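3/26/24

**Mindell to end free small-parts shipping on orders under $30**

Mindell, the mail-order supplier of fasteners and electronic components, will stop shipping small orders free of charge in April. Orders under $30 will carry a flat handling fee. Orders of $30 and up will ship at no cost by ground, as they do now.

The change was set out in a notice to account holders. It applies to all orders placed through the website and by phone. Standing orders entered before the change keep their current terms until they come up for renewal.

Mindell stocks screws, washers, spacers, crimp terminals, resistors and similar goods, most of them sold by the bag. Its customers are mainly repair shops, school labs and hobbyists, and a typical small order is one or two bags in a padded envelope. The notice said the cost of picking and packing an envelope of that kind is close to that of a full carton, and that small orders now take up most of the hours on the packing line.

Bag sizes will change at the same time. Machine screws up to half an inch long, now sold in bags of 100, will be offered in bags of 450 and 2000. Flat washers and lock washers will move to bags of 500. Resistors will stay on cut tape in the present quantities. The per-piece price falls on every item affected, though the lowest price at which a customer can buy a given screw goes up.

Part numbers will be reissued for the new bags. The old numbers will redirect on the website but will be rejected on uploaded order sheets, so shops that order from a saved spreadsheet will need to replace the file. A cross-reference table is to be posted before the switch.

Two competing suppliers have gone different ways on the same question. Prista, which sells a narrower range of metric hardware, raised its minimum order last year and has kept its smaller bags. Jorka has no minimum and charges actual postage on everything, including heavy cartons. Neither has announced a change in response.

For buyers of small lots, the main effect is on storage. A bag of 100 screws fits in a single small drawer. A bag of 2000 in the same size often does not, and has to be split between a working drawer and a bulk bin kept elsewhere -- with both labeled, if the part number is to survive until the next order.
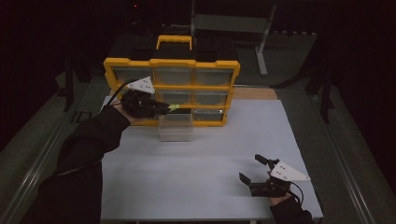

Mindell's notice recommends that customers keep the printed tag from each bag with the bulk stock and write the new part number on the drawer. It also advises against topping up a drawer from a new bag until the old stock has been used, as plating and head style can differ between lots.

Returns are affected as well. Unopened bags may still be sent back within 30 days, but opened bags of 450 or more will no longer be accepted for partial credit.

Shops in the Yang building-supply network, which order through a shared account, will be billed on the combined total of each day's orders. A branch that buys a single bag will not pay the fee if the day's total reaches the threshold.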